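Switching to Cloths

Tuesday, April 16, 2019

I stopped buying paper towels in January. I had meant to write about it sooner, but I wanted to get through a few months first so I'd have something to report besides good intentions.

The reason was mostly storage. Our apartment on Whitlock has one closet, and half of the top shelf was taken up by a twelve-pack from the warehouse store. Every time I wanted the iron I had to take the towels down, and every time I put them back the plastic tore a little more. When that pack ran out I didn't replace it.

What I use now is a stack of cloths in the drawer next to the stove. Some are old T-shirts cut into squares. Some are proper kitchen cloths with a bit of texture to them, and those are the ones I reach for first. Smooth cotton pushes water across a counter. A cloth with bumps or a waffle weave picks it up. I knew this from my mother's kitchen and had forgotten it. 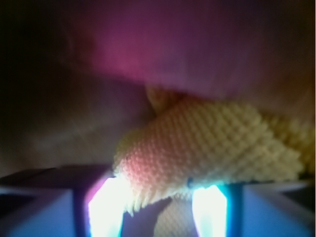
The washing was the part I worried about. We don't have a machine in the apartment, so everything goes down to the basement, and the machines there take quarters. I didn't want to pay for a separate load of rags. So far I haven't had to. The cloths dry over the side of a bucket under the sink, and on Saturday they go in with the bath towels, hot water, no fabric softener. Softener leaves a coating and they stop soaking things up. I ruined a few of the T-shirt squares that way in the first weeks and had to wash them twice more with plain detergent before they worked again.

Don't put them in a closed container while they're damp. I tried a lidded bin because it looked neater, and by the middle of the week I could smell it from the hall.

There are jobs I still don't like using a cloth for. Bacon grease is one. I drain bacon on a torn-up grocery bag now, which works fine if you don't mind the look of it. The cat is the other. When she throws up I use newspaper and whatever junk mail is on the table, and then a cloth with soap for what's left. I did buy a single roll in April when my in-laws were coming, and most of it is still on the counter.

Shiyu Xia, who lives upstairs and did this long before I did, told me to keep the floor cloths a different color from the counter cloths. I thought that was fussy until I caught myself wiping the table with something I had used on the entryway in the slush. Now anything dark is for floors. It took a week to get my husband to go along with it — he still forgets when he's in a hurry.

As for money, I can't say much. Paper towels were never a big part of our grocery bill, and I have spent some of the difference on detergent and quarters. I have the closet shelf back. The iron sits at the front and the board leans next to it.

Next I want to do something about the plastic wrap. I have tried plates on top of bowls, which is good for leftovers and no use at all for half an onion. If you have a way of keeping a cut onion that doesn't make the butter taste like it, please leave a comment.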